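Home | Forums | New Posts | Members | Search | Log in

Small Shop Owners > Locks, Alarms & Insurance

Roll-down shutter or just better locks?

skandar_alterations
OK so I run a little alterations and dry cleaning drop-off place on a corner, and in December somebody pried my back door. They got the petty cash and a bag of finished coats, which hurt way more than the cash did because those weren't mine. Now my landlord, Mr. Phromma, is pushing me to put a roll-down shutter across the whole front. He'll split it with me. My half comes to $1455, and I keep going back and forth on it. The front was never touched! They came in the back! But he says the front is "next." Anybody here done a shutter and regretted it?

Replies: 6 | Shares: 2

hola_keys
Locksmith here, 18 years at it. Do the back door first and don't spend a dime on the front until that's sorted. If they pried it, I'd bet you have a short strike plate with little screws. Get a long plate, three-inch screws into the stud, and a latch guard over the gap. If the door swings out, look at the hinge pins too. You can do all of that for a small piece of what he's asking you to chip in.

Thaweesak
Going to disagree with the locksmith a little (sorry). We put a shutter on our phone repair shop and I sleep better. Full stop. Had two windows smashed the year before and none after. Yes it looks grim at night, but my customers are home at night. Get the kind with the slots so people can still see your display lights.

hola_keys
Phones in a window are a whole different thing from hemmed pants in a window. You had something worth smashing glass for. She has a counter and a bell.

Thaweesak
Fair, but the guy breaking the glass doesn't know there's just a bell. And you sell locks, so...

hola_keys
I also sell shutters. I make more on shutters.

rekura_jl
Jirayu Luangrath from the framing shop, some of you know me from the parking thread. Two things. Check your lease before you pay half of anything bolted to the building, because at my old place the grille stayed when I left and I didn't get a penny back. And call your insurance agent and ask if customers' goods are even covered. Mine needed a separate add-on and I only learned that after a leak. Also some towns want a permit for solid shutters, so ask the city before you sign.

skandar_alterations
Wow, OK, thank you all. I went and looked at the back door after closing and hola_keys, you nailed it, the screws are tiny. I pulled one out with my fingers. So that's getting done first no matter what Mr. Phromma says.

I called the agent too and the coats were NOT covered, so I'm adding that on. Still undecided on the front. I like the slotted idea more than the solid one — my block is dark enough already and I stay open until 7, and I don't want people walking by thinking I've gone out of business. Has anybody tried window film instead? The clear kind that holds the glass together? I got one quote and the guy talked for an hour and I still don't know 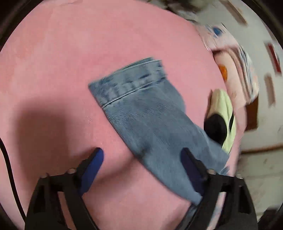 if the price covered the door glass or only the big window. I asked him to put it in writing and I'm waiting on that. If it comes in under my half of the shutter I'll probably go that way, and Mr. Phromma can put up his own shutter if he wants one so bad. I'll post the number when I have it. Meanwhile, hola_keys, is a 4 inch screw overkill for the strike plate? I have a box of those already.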